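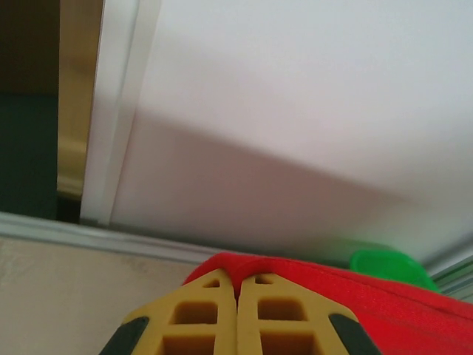 The gripper of the Gethin cell holding a red garment, with the green basket side of the table behind.

March
By the Gethin project office, Trarkwood Workshop, Pristby

Progress report 2 to the Godimar Fund: the open day and the work before it

In this report we describe the period from our first report until now. The largest part is about the open day, as the Fund asked us to write it in more detail than the other work. The state of the recordings and the plan for the next period come after it.

The open day

The open day took place at our workshop in Trarkwood. The doors were open from 10 in the morning until 4 in the afternoon. In our application we promised one public demonstration of the Gethin cell during the first year, and with this day the promise is fulfilled. The guests came from three directions: people who work in laundries and in hotel linen rooms, teachers and students from the technical school in Pristby, and neighbors who had read the notice in the library. We did not ask for registration and we did not keep a list at the door, so we cannot give the number of guests. For the next event we will put a simple sheet at the entrance.

The demonstration was repeated every half hour. Each one began with a short talk of five minutes, in which one of us explained what the cell is for. After this the guests could stand along the front side and watch the arms at work with clothing. We used the same kinds of garments as in our daily recordings, mostly short-sleeved T-shirts in strong colors. In the first report we wrote that plain white shirts are difficult for our cameras against the white back panel. This is still so, and we decided not to show them to the public yet.

The task we showed has two parts. First, a shirt must be brought flat on the table, with the sleeves out and the collar free. Then it must be folded and put to the side. For a person this takes a few seconds and no thinking. For the two arms it is slow work, and several guests told us they were surprised how slow. We believe it was right to show it at the true speed. A guest from a hotel said that she had seen films of such machines which looked much faster, and she was glad to see one in front of her eyes – she could now judge better what it may do in her linen room and what it may not do.

Most of the questions were about the first part. People expected the folding to be the hard step, but the difficult thing is to find a good place to grip. When the cloth is bunched, the fingers can take one layer or two layers, and from outside the difference is hard to see. If two layers are taken, the shirt is lifted with a fold inside and the next step begins from a wrong position. We explained this with a shirt in the hand, and it was useful to let the students try it with closed eyes and only two fingers of each hand. 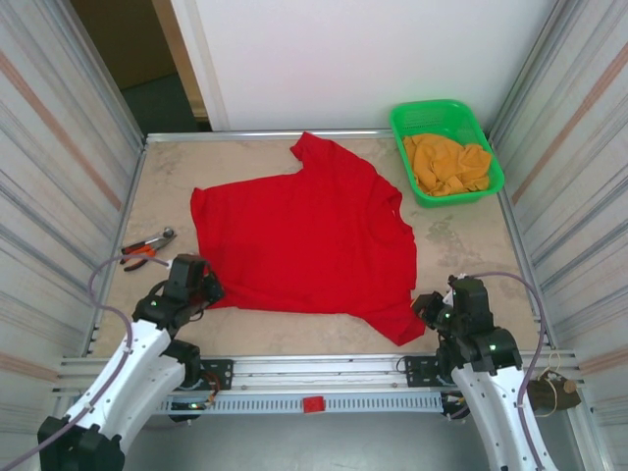 A red T-shirt on the table of the cell, hem to the left and collar to the right, with the two arms at its corners. The basket with the next cloth stands at the back.

The shirt is often placed sideways, as in the picture, and guests asked why it does not lie with the collar to the back, as one would do at home. The reason is the reach of the arms. They stand at the left and at the right of the front side, and with the shirt turned, the hem is near one arm and the collar is near the other. We tried the other direction in the winter and the arms came too close together over the middle of the table. We may return to this question when the new mounting plates are made.

Not every demonstration went well. In the second one of the morning, the right arm stopped after a warning from its controller, and we needed twenty minutes to start again. The guests waited in a friendly way, and we used the time for questions. In the early afternoon there was a series in which the shirt slipped out of the fingers several times one after another. We had cleaned the finger pads in the morning, and we think that some of the cleaning liquid was left on them. The pads are now cleaned the evening before any demonstration and left to dry overnight.

The safety arrangements were sufficient. A rope was placed in front of the cell, one member of the team stood by the stop button during all movements, and children were allowed in the front row only with an adult. There was no accident. One teacher suggested that the stop button should be shown to the guests at the beginning of the talk, so they know what it is. We will do this.

What the guests told us

We had a table with paper and pens, and we asked the guests to write one thing they liked and one thing they did not understand. The answers help us to prepare the next event. Many wrote that they liked to be so near. Many also wrote that they did not understand who "teaches" the arms. Our talk had only one sentence on this, and clearly it was too short. In future we will first show how one of us guides the arms through the task, and only then the arms alone.

The people from the laundries had more practical wishes. They asked about towels, about fitted sheets, and about garments that come damp from the machine. At present we can answer only for T-shirts and small cloths. Towels are in the plan for the summer. Fitted sheets are larger than our table and they are outside of this project. Two of the laundries offered to give us worn textiles for the recordings, and we have accepted with thanks. Worn cloth behaves differently from new cloth, softer and with less shape, and until now we had too little of it.

State of the recordings

At the end of this period we have 1447 recordings in total. Of these, 1003 have been checked and accepted. The others are either still waiting for the check or were rejected, most often for the reason that the garment was outside the view of one camera at an important moment. The goal for the whole project is 4000 accepted recordings.

We must say openly that we are behind the plan. The preparation of the open day took nearly two weeks from the team, and before this there was a delay with the cables. The old cables were too short for the full movement of the arms, and the longer ones arrived late. The daily rate is now better than in the first period, but it is not yet enough to reach the goal in time. We see two ways to improve it. The first is to check the recordings on the same day, so that mistakes are not repeated for a week. The second is to train one more operator from the technical school – the school has already agreed in principle, and the working hours remain to be settled.

Budget

The cost of the open day stayed inside the amount planned for it. We spent less on printing than we expected and more on the hire of chairs. There is one change for which we ask the approval of the Fund: we would like to move the unused money from the travel line to spare parts, mainly for finger pads and cables. The pads wear out faster than the supplier told us, and during the weeks before the open day we used our whole stock. The detailed table is sent separately with the receipts.

Plan for the next period

Until the summer we will continue with T-shirts in more colors and sizes, and start with the worn textiles from the laundries. The lighting above the table will be changed, as in the afternoon a wide shadow falls on the back panel and the pictures from the wrist cameras are not equal with those from the morning. We will test white shirts again after this change.

A second, smaller visit is planned for the students of the technical school only. It will be half a day, and the students will guide the arms themselves under supervision. If the Fund wishes to send somebody to this visit, we ask for a short message to the project office, and we will send the time as soon as the school has confirmed it.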